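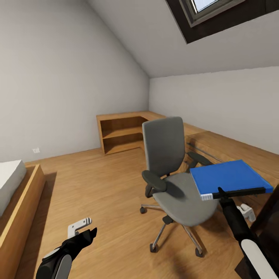 第3章 室内シーンでの試運転

読了時間 12分

本章では、Doken製双腕アーム制御キット「Tistamik」を、付属のシミュレーション環境「Adomaitis」に接続し、室内シーンで物品の把持、持ち上げ、載置を行うまでの手順を説明します。第1章の導入作業と第2章の利用者登録が完了していることを前提とします。実機を併せて購入されたお客様も、実機の電源を入れる前に、必ず本章の試運転を一通り実施してください。

本章で使用するシーンは、室内シーン集「Stekeck」に収録されている屋根裏部屋です。勾配天井と天窓のある居室に、机、事務用椅子、引き出し、文具類を配置したもので、家具どうしの間隔が狭く、アームの可動範囲を確かめる用途に適しています。他のシーンを用いる場合は、物品の登録名と初期位置を別冊のシーン一覧で確認し、以下の手順中の名称を読み替えてください。

3-1 作業を始める前に

次の事項を確認してください。

・制御用コンピューターに、Tistamik制御ソフトウェアとAdomaitisの両方が導入されていること
・両者の版が、同梱の対応表で同じ行に記載された組み合わせであること
・Stekeckの利用権が有効であること
・操作端末の非常停止ボタンが押し込まれた状態になっていないこと
・実機を設置済みの場合は、実機の主電源が切れていること

【警告】操作端末の出力先が「実機」に設定されたまま試運転を開始すると、シミュレーション用の指令が実機のアームに送られます。実機の主電源を切り、さらに操作端末の出力先表示が「模擬」であることを目で確認してから、次の手順へ進んでください。出力先の表示だけ、または主電源だけに頼った運用は行わないでください。

【注意】シミュレーション中も、制御用コンピューターの画像処理装置には高い負荷がかかります。通気口をふさがないでください。ノート型の機種を使用する場合は、電源アダプターを接続した状態で作業してください。

3-2 シーンの読み込み

1. Adomaitisを起動し、利用者名とパスワードを入力します。

2. 上部のメニューから「シーン」を選び、「Stekeckから開く」を押します。

3. 一覧から「屋根裏部屋」を選択します。同じ部屋に複数の家具配置が登録されている場合は、「標準配置」を選んでください。

4. 「機体」の欄で「Tistamik 双腕」を指定します。片腕の構成で購入されたお客様は「Tistamik 片腕」を指定し、左アームに関する記述を読み飛ばしてください。

5. 「読み込み」を押します。進行表示が消えるまで、視点の操作や画面の切り替えを行わないでください。

6. 読み込みが終わると、操作画面の下部に機体の状態が表示されます。左右のアームの欄がいずれも「待機」となっていることを確認します。「未接続」と表示された場合は、3-7の該当項目を参照してください。

注記 初回の読み込みでは、家具および物品の形状データが展開されるため、二回目以降よりも時間を要します。展開の途中で強制終了した場合は、「保守」メニューの「展開データの消去」を実行してから、手順2に戻ってください。

3-3 機体の位置合わせ

シーン内の機体は、標準配置では部屋の入口側に置かれます。そのままの位置では机上に手先が届かないことがあります。以下の手順で、作業対象に合わせて機体を移動してください。

1. 操作画面右側の「移動」を有効にします。アームの操作は自動的に保留されます。

2. 方向キーで機体を机の手前まで進めます。速度は「低速」に設定してください。

3. 事務用椅子が経路上にある場合は、機体を旋回させて回り込みます。椅子は固定物ではありません。接触すると位置が変わり、以後の経路計画に影響します。

4. 「到達範囲の表示」を有効にし、対象の物品が着色された領域の内側に入るよう、機体の位置を調整します。

5. 「移動」を無効にします。左右のアームの表示が「保留」から「待機」に戻ります。

【注意】勾配天井の下では、床から天井までの高さが壁に近づくにつれて低くなります。機体を壁側へ寄せた後にアームを高く上げる場合は、必ず「干渉検査」を実行してください。干渉検査を省略して天井面に接触した場合、Adomaitisはその時点で試行を中断し、記録に「接触」と残します。

注記 机の天板が折れ曲がった形状のシーンでは、到達範囲の着色が天板の奥側で途切れて見えることがあります。表示上の途切れであり、手先の到達可否は「対象の照会」で得られる結果を優先してください。

3-4 グリッパーの設定

グリッパーの開き幅、把持力、接近速度は、対象の種類ごとに登録された設定値を用います。ただし、試運転では次の手順に従い、開き幅のみを手動で指定してください。設定値の反映を確認することが目的です。

1. 「グリッパー」の画面を開き、左右のうち使用する側を選びます。

2. 「開き幅」の欄に75と入力します。単位は全開に対する百分率です。

3. 「適用」を押し、画面上のグリッパーが指定した幅まで開くことを確認します。

4. 「閉」を押します。対象物がない状態では指先どうしが近づき、所定の位置で停止します。

5. 再び「適用」を押し、指定した幅に戻ることを確認します。

6. 反対側のグリッパーについても、同じ操作を行います。

注記 「適用」を押しても幅が変わらない場合は、反対側のグリッパーが選択されていないかを確認してください。画面上の左右は、機体から前方を見たときの左右です。外部視点で表示している場合、利用者から見た左右と一致しないことがあります。

【注意】把持力の上限は変更しないでください。変更を要する用途については、販売店を通じてDokenの技術窓口にお問い合わせください。上限を変更した設定ファイルは、実機への転送時に拒否されます。

3-5 平らな物品の把持
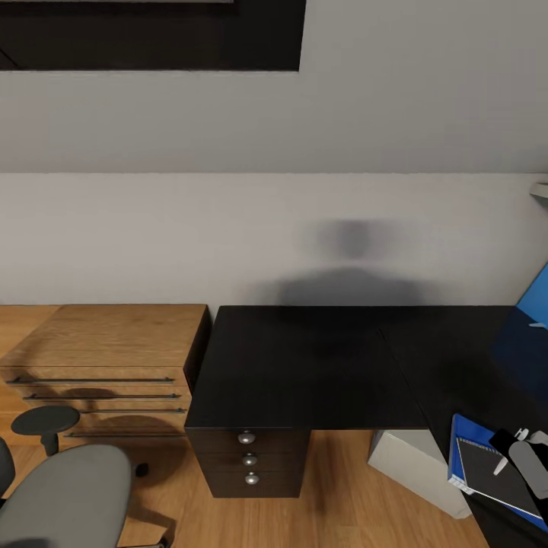
平らな物品の把持では、対象の厚みよりも、対象の下に指先を差し入れる余地があるかどうかが成否を左右します。机上に密着している物品は、上方から両指で挟もうとしても天板に指先が当たり、把持に至らないことがあります。重なった物品を扱う場合は、上にあるものから順に登録してください。たとえば青いフォルダーの上に黒いスパイラルノートが載っている配置では、ノートを第一対象、フォルダーを第二対象とします。手先が対象の上方にあるときは、グリッパーの影がノートの表面にかかり、画像認識の信頼度が一時的に下がることがあります。信頼度の表示が黄色に変わった場合は、手先をいったん引き上げ、「再認識」を実行してください。

基本の手順は次のとおりです。

1. 「対象の照会」を開き、画面上で物品を選択します。選択された物品には輪郭線が表示されます。

2. 輪郭線が対象だけを囲んでいることを確認します。下の物品や天板まで含んでいる場合は、「範囲の修正」で輪郭を狭めます。

3. 「把持候補」を押します。候補は、把持のしやすさの順に一覧で示されます。

4. 平らな物品では、一覧の中から「縁」と表示された候補を選びます。「中央」の候補は、厚みのある物品のために用意されたものです。

5. 「接近」を押します。アームは対象の手前で停止します。

6. 「干渉検査」を実行し、結果が「可」であることを確認します。

7. 「把持」を押します。指先が閉じ、把持力が所定の値に達すると、操作画面に「保持」と表示されます。

8. 「持ち上げ」を押します。物品を水平に保つ必要がある場合は、事前に「姿勢保持」を有効にしてください。

9. 「保持」の表示が持ち上げ後も継続していることを確認します。

把持に失敗した場合、制御ソフトウェアは自動的に再試行を行います。再試行の上限は、出荷時には3回に設定されています。上限に達すると、アームは待機姿勢に戻り、対象は未処理として記録されます。上限を増やしても、把持候補の選択が不適切な場合には成功率の改善は見込めません。先に候補を見直してください。

【注意】冊子、ノート、綴じ具付きのフォルダーなど、開閉する物品を縁で把持するときは、綴じ側を優先してください。開く側だけを把持すると、持ち上げの途中で表紙や頁が開き、物品の重心が移動します。重心の移動が許容値を超えると、「保持」の表示が「不安定」に変わります。

注記 Adomaitisでは、冊子類の頁を個別には再現していません。表紙の開閉のみを簡略化して扱います。紙の枚数や湾曲が結果に影響する作業については、シミュレーションの結果をそのまま実機の判定に用いないでください。

3-6 床上および座面上への載置

持ち上げた物品は、机上だけでなく、床、棚、椅子の座面などに置くことができます。置き場所の種類によって必要な設定が異なります。

（1）床に置く場合

1. 「置き場所」の一覧から「床」を選びます。

2. 床面上の位置を指定します。家具の脚やキャスターに近い位置は避けてください。

3. 「降下」を押し、物品の下面と床面との距離が表示されることを確認します。

4. 距離の表示が緑色に変わったところで「解放」を押します。

5. 手先を上方へ退避させます。横方向への退避は、解放した物品を引きずるおそれがあります。

（2）棚に置く場合

1. 「置き場所」の一覧から棚を選び、使用する段を指定します。

2. 「進入方向」を「前面」に設定します。

3. 棚板の上面と物品の下面との間隔を確認しながら、手先を前進させます。

4. 「解放」を押し、進入したときと同じ経路で手先を戻します。

（3）座面に置く場合

1. 「置き場所」の一覧から椅子を選びます。

2. 「可動物への載置」に同意する旨の確認が表示されます。内容を読み、「続行」を押します。

3. 座面の中央付近を指定します。肘掛けのある椅子では、グリッパーと肘掛けの間隔を干渉検査で確認します。

4. 「降下」の速度を「低速」に設定し、物品を座面に接近させます。

5. 「解放」を押した後、物品と椅子の位置が落ち着くまで待ちます。待機時間は12秒に設定されており、この間は次の指令を受け付けません。

【注意】回転する椅子やキャスター付きの椅子は、置いた物品ごと動くことがあります。実機で同じ作業を行う場合は、椅子を固定するか、固定された置き場所に変更してください。

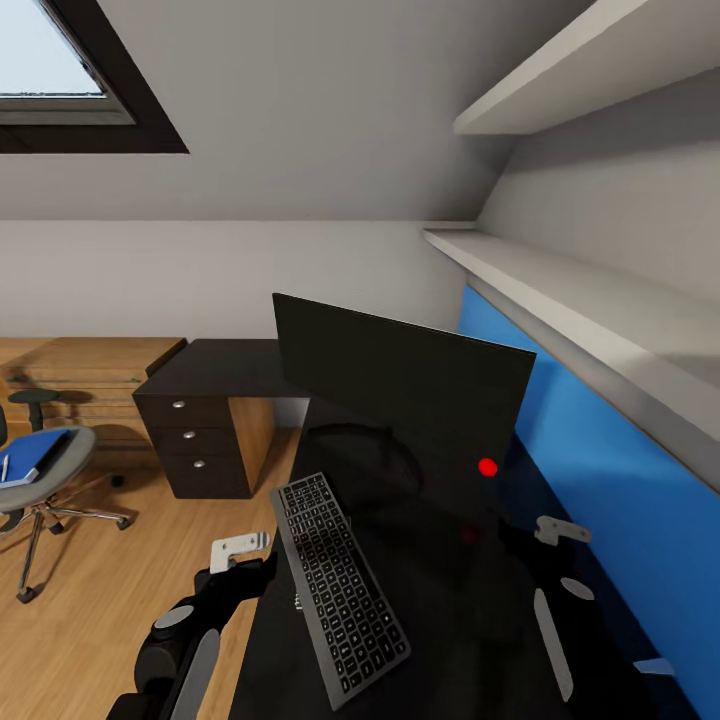

Tarmo Laurからは、机上の作業に両腕を使う場合、左右の手順を別々に保存しておくと、片方だけをやり直したいときに最初から組み直さずに済むので、本書でもその保存方法を案内してほしいとの要望が寄せられています。また、名称に物品名だけを付けると、後から左右の区別がつかなくなるとの指摘も受けています。

上記の要望を踏まえ、左右の手順を分けて保存する方法を以下に示します。

1. 操作画面の「手順」を開き、「現在の手順を分割」を選びます。

2. 分割の基準として「使用アーム」を指定します。

3. それぞれの手順に名称を付けます。名称の先頭には「左」または「右」を付し、続けて対象、置き場所の順に記入してください。

4. 「同期点」の欄を確認します。両腕が同じ領域を使用する箇所には、あらかじめ同期点が設定されています。

5. 同期点を残したまま「保存」を押します。

6. 保存した手順を片方ずつ再生し、もう一方のアームが待機姿勢を保つことを確認します。

7. 「両腕で再生」を選び、干渉検査の結果を確認してから開始します。

【警告】同期点を削除した手順は、両腕の衝突を招くことがあります。シミュレーションで接触が記録されなかった場合でも、同期点のない手順を実機に転送しないでください。

注記 キーボードのように薄く横に長い物品や、モニターのように倒れやすい物品を机上に残したまま作業する場合は、それらを「保護対象」に登録してください。保護対象に登録された物品は経路計画で回避され、把持候補の一覧にも表示されなくなります。登録は「対象の照会」の画面から行い、作業後に解除できます。

3-7 不具合が生じた場合

以下に、試運転で多く見られる症状と処置を示します。処置を行っても改善しない場合は、3-8の手順で記録を書き出し、販売店へお送りください。

症状 アームの状態が「未接続」と表示される
処置 制御ソフトウェアが起動しているかを確認します。起動している場合は、Adomaitisの「接続」画面で「再接続」を押します。出力先の表示が「実機」となっているときは再接続を行わず、先に「模擬」へ切り替えてください。

症状 物品を選択しても輪郭線が表示されない
処置 視点を変更し、対象が家具やアームに隠れていないかを確認します。隠れていない場合は「再認識」を実行します。登録されていない物品は選択できません。

症状 把持候補が一覧に表示されない
処置 対象が到達範囲の外にあるか、保護対象に登録されている可能性があります。機体の位置と保護対象の登録状況を確認します。

症状 「保持」と表示された直後に「不安定」に変わる
処置 持ち上げを中止し、物品を元の位置に戻します。把持候補を選び直し、姿勢保持が有効であることを確認してください。

症状 引き出しに物品を収める手順で、引き出しが開かない
処置 把持部の種類が正しく登録されているかを確認します。丸いつまみと棒状の取っ手では、使用する把持候補が異なります。「対象の照会」で種類を確認し、必要に応じて変更してください。

症状 椅子に物品を置くと、以後の干渉検査が「不可」となる
処置 椅子の位置が変化しています。「シーンの更新」を実行し、経路計画をやり直します。

症状 画面の表示が停止し、操作を受け付けない
処置 操作端末の非常停止ボタンを押してから、Adomaitisを終了します。再起動後に非常停止を解除し、3-2の手順2から再開します。

3-8 記録の保存と終了

1. すべてのアームを待機姿勢に戻します。物品を保持している場合は、先に安定した場所へ置いてください。

2. 「記録」を開き、当該の試行を選択します。

3. 書き出しの形式を選びます。お問い合わせに添付する場合は「診断用」、手順の検討に用いる場合は「再生用」を選択します。

4. 保存先を指定し、「書き出し」を押します。

5. 書き出しの完了後、「シーンを閉じる」を選びます。変更した家具配置を次回も使用する場合は、「別名で保存」を押してください。標準配置への上書きはできません。

6. Adomaitis、制御ソフトウェアの順に終了します。

注記 「診断用」の記録には、利用者名、設定ファイルの内容、操作の履歴が含まれます。外部に送付する前に、所属する組織の取り扱い規則を確認してください。

注記 記録を保存せずにシーンを閉じた場合、試行の内容は復元できません。

3-9 実機へ移行する前の確認

実機への移行は、次の事項がすべて確認できた後に行ってください。確認の結果は、巻末の点検票に記入し、機体の管理者が保管します。

・保存した手順が、左右それぞれの再生および両腕での再生で完了すること
・試行の記録に「接触」が残っていないこと
・グリッパーの開き幅および把持力が、出荷時の範囲内にあること
・実際の部屋の家具配置が、シーンの配置と照合されていること
・作業範囲への立ち入りを制限する措置が講じられていること

シーンの配置と実際の配置に相違がある場合は、シーン側を修正し、3-3から再度実施してください。実機側の手先位置を手動で補正して相違を埋める方法は認められません。

移行の手順、実機の電源投入、原点合わせについては、第4章を参照してください。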